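The Hair Bits Gallery: Sorting Out the Small Stuff

Welcome back to the gallery, and a particular hello to everyone who found us through the Nodusville newsletter. I promised last time that I'd get away from cupboards and pantries for a while and do something smaller, and it doesn't get a lot smaller than hair accessories. Clips, claws, elastics, coils, the little card-backed packets that seem to multiply in the bottom of every handbag — if there's a child or a long-haired person in your house, you'll know precisely the sort of thing I mean.

The idea came from Mareike Schwerdtfeger, who wrote to me in June to ask how on earth one keeps a collection like this in order when half of it is still in its wrappers and the other half is so light it drifts to the back of the drawer. I wrote her a very long reply (I'm told all my replies are very long) and by the end of it I thought, well, I may as well make a page of it.

I should say at the start that I'm not a great one for fancy organisers. I've tried the hanging ones with the fifty ribbons and the clear ones with the tiny lids, and I always come back to a shallow box. You can see everything at once, you can carry it to wherever the light is good, and when the mood takes you to have a proper sort-out you can put the whole lot in the middle of the bed and get comfy. A bed is my favourite place for this kind of job, as it happens. Nothing rolls very far on a blanket, and a small clip dropped on a soft surface doesn't skitter away under the chest of drawers the way it would from a table.

So, on with the pictures. Do take your time over them, there's no rush at all.

THE BOX ON THE BED

A shallow box with a bright pink bottom, set down on the plush pink blanket, with all sorts of little treasures inside.

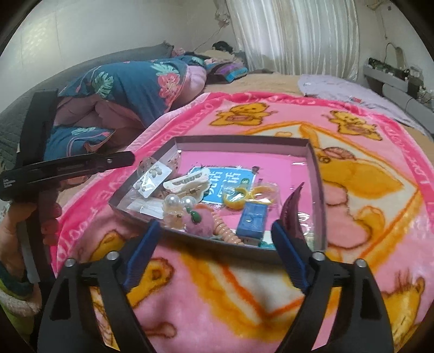
The fuzzy fruit with the glossy green leaf is my favourite in the first one, and the big hair claw with its dark red spots comes a close second, in the next.
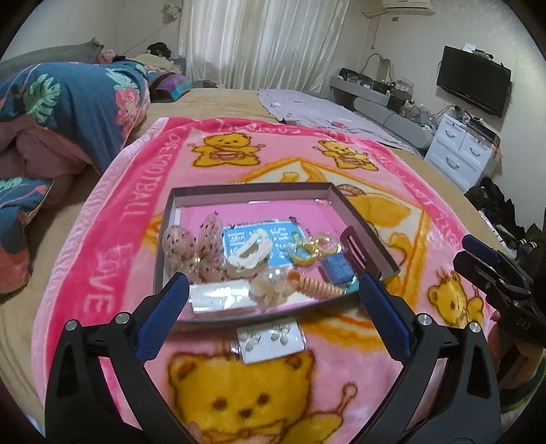
HOW I'D SORT A BOX LIKE THIS

I usually begin with the big pieces. A large claw takes up as much room as a dozen little things, and once it's out you can get your fingers in and see what you're dealing with. Claws go together at one end, teeth facing down, and please don't force one inside another to save space. I did that for years and I have the snapped springs to show for it.

Then the snap clips and the slides. Gonzalo Collado, who has three daughters and therefore speaks with authority, threads his along a length of ribbon and lays the ribbon flat along the side of the box. I've borrowed the method and I like it very much, though I'd use a wide ribbon with a bit of grip to it. The narrow satin kind lets everything slide down to one end in a heap.

Spiral coils want a bit of space. They tangle with each other and with anything that has a hook or a tooth on it, so I give them a corner to themselves, or pop them over a short cardboard tube if there's one handy. If yours have stretched out of shape, a minute in a bowl of warm water will often bring them back a little. Let them dry properly before they go away again.

Anything with a pearl, a bobble or a fuzzy ornament goes in last and sits on top. They're the pieces that get squashed, and a flattened bobble never quite recovers its figure.

WRAPPERS AND CARDS: KEEP OR TOSS?

I go back and forth on this one, and so did the comments last time (thank you, Hollis Hutchins, for all four paragraphs, I read every word). My feeling is that a backing card is worth keeping if there's a pair on it or a matched set, because it's so much easier to put a pair back where it came from than to hunt for the second one on a school morning. Loose clear film I'm less fond of. It's slippery, it takes up room, and it catches the light in such a way that you can't tell what's underneath it without picking it up.

The exception is anything you're planning to give away. Desmond Tran keeps his unopened packets in a separate little pile for birthday parties and swears he hasn't bought a last-minute present in ages. I think that's terribly clever, and I've started my own pile, although it does keep getting raided.

A WORD ON LININGS

A coloured bottom in a box makes a surprising difference. Pale and see-through clips simply vanish against white cardboard, whereas against a strong colour you can spot them from across the room. Wrapping paper will do, or a sheet of craft paper cut a touch small so it lies flat. Otis Benavides lined his with a bit of leftover felt and reports that it's lovely and quiet, which matters more than you'd think if you're getting ready while somebody else is asleep.

If you use felt, give it a shake outside every so often. Hair gets everywhere.

FROM THE COMMENTS BOX

Several of you have asked what became of the button tins from the Blackwood visit. They're coming! I've 32 pictures to go through and I'm a slow chooser, so bear with me. The sewing drawers from Zerkwood will follow after that, and I'm hoping to have a good long look at somebody's scarf collection before the weather turns.

If you've got a box, drawer or biscuit tin of your own that you'd like to share, send it along with a line or two about how you keep it. It needn't be tidy. I rather prefer it when it isn't.

Page last updated Apr 10, 2019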